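[skumero-list] Re: keep the old desktops or start over?
Nanna Ragnarsson, Monday, 7:42 am
6 replies in this thread | 0 shares

Unnur Holst wrote:

> We have 52 desktops between the main library in Sotholm and the two
> branches. Most are public machines. The rest are at the desks and in
> the back offices. The town has told us the equipment line for the
> coming year is $2,000, which won't replace more than a few of them.
>
> One of our trustees thinks we should stop spending anything on the old
> ones and put the whole amount into new machines, a few each year. The
> person who does our IT two mornings a week would like to spend it on
> memory and drives. I can see both sides and I have to write a
> recommendation for the April meeting.
>
> Has anyone here done it one way or the other? I'm also wondering
> about processors. Is it worth changing the processor in an older
> desktop or is that a waste of time? I've been told both.
>
> Unnur

Unnur,

We went through this two budgets ago with a smaller number of machines and less money, so I'll tell you what we did and where I think we went wrong.

The first thing is to get a list. I don't mean an inventory sheet with sticker numbers on it, because you probably have that and it won't help. You need the model, the processor, the amount of memory, the kind of drive, and whether the machine can run an operating system that is still getting security updates. That last column decides more than the others. If a machine can't run something supported, it should not be on your public network however well it behaves, and no amount of memory will change that. We had a group of eight that fell out right there. It was annoying, as they were some of the better-looking ones.

Then write down what each machine is used for. A catalog station needs almost nothing. A public internet machine with people filling in benefits forms and uploading scans needs more than it used to, mainly because web pages have gotten so heavy. The desk machines are somewhere in between, depending on your circulation software. We had our fastest computer at a desk where it was used to print hold slips, and had for years. Moving machines around cost us one Saturday and did more good than the first half of the money.

For what is left, I side with your IT person. If any of the 52 still have spinning drives, change those before you do anything else. The difference is large and patrons notice it the same day. Next is memory. Look at what is in the slots before you order, since a lot of office desktops were sold with one stick and an empty slot beside it. Order from one seller if you can and test everything in the first week while you can still send it back. We did not, and ended up with two bad sticks found in the third month, which were our problem by then.

On processors. It can be worth it, but only in a narrow set of cases. The new chip has to fit the same socket, the board's firmware has to know about it, and the cooler and power supply have to be up to it. Office machines from the big makers are fussy about the firmware part, and a chip that physically fits may still not start. Look up the list of processors that your exact model was sold with and stay inside that list. If the machines came with the bottom chip on it and you can find used ones from two steps up at a low price, then fine. You also need fresh thermal paste and someone patient, because the contacts in an open socket bend very easily and a bent one can mean a new board.
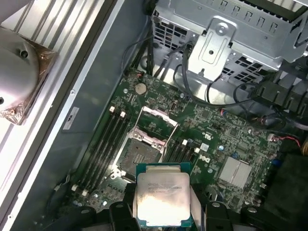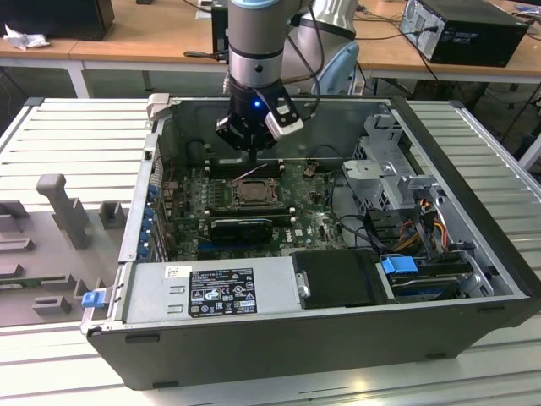 We did nine of them and I'd put the gain at noticeable on the desk machines and not noticeable on the catalog stations, where we should not have bothered. If I were writing your recommendation I would leave processors out of the main request and mention them as something to try on one or two machines after the drives and memory are done. It is hard to explain to a board and the savings are small once you count the staff time.

Staff time is the part your trustee may be right about. Parts look cheap on paper – $210 bought us all our memory that year – but each machine has to be taken off the floor, opened, cleaned, put back, reinstalled, and checked with the print release software. Ours averaged most of a morning each at the start and less later on. With someone in only two mornings a week, you could be at this until next winter. I would ask the town whether you can have extra hours for a month or two. It may come out of a different line, and ours did.

There is also the question of what people see. Some of our patrons complained that we were "still" using the old computers after they had heard there was money. We put a short note by the sign-in sheet saying that the machines had new drives and more memory. The complaints mostly stopped, although one man still asks me.

As for buying new a few at a time, the trouble is that you end up with a different model every year. We have five models now and I would like to have two. Every one needs its own drivers and has its own odd problem, and the spare parts don't swap. If you do buy, consider saving the money for two years and buying one batch, if the town lets you carry it over. Ask in writing. We were told yes over the phone and then no in June.

The third choice is used machines that came off an office lease. We bought a dozen this way through Kowalchuk, the equipment dealer on our side of the county. They cost $100 each with a short warranty. One was dead on arrival and was exchanged without an argument. The rest have been fine. They are plain office towers, all the same model, three or four years old when we got them, and they will run a supported system for a while yet. I would look hard at this for the ones that fall out of your list in the first step. Check whether your town requires quotes for used equipment, as ours does.

So if it was me, the order would be:

1. Make the list and retire what can't be kept up to date.
2. Move the better machines to where they are needed.
3. Drives, then memory, for what stays.
4. Lease returns to fill the holes, with whatever is left.

Set a little aside for keyboards and mice. We forgot that completely and had to take it out of the supplies line. Public keyboards wear out fast and a worn one makes people think the whole computer is bad.

For the retired ones, pull the drives and deal with them separately before anything leaves the building, including the back office machines. Get a receipt from the recycler. Ours takes towers for free and charges for old monitors, so it's worth calling ahead on those. Keep a couple of towers for power supplies and cables, and put a limit on it. We kept too many and lost the use of a storage closet.

I have the spreadsheet we used and can send it to you off the list. The columns are probably more use to you than our numbers. The note to our board was a page and a half and I can send that too, with the names taken out. I would cut the part about warranties, which was too long and got us twenty minutes of questions on something that didn't matter much.

One question back. Are your branches on the same network as the main building, or separate? It makes a difference to how you reinstall them. If they are separate, it is easier to bring the branch machines to Sotholm in batches than to send your IT person out there – we tried it both ways.

Nanna

Skumero list | Contact the list owner | Messages remain the copyright of their authors | Back to top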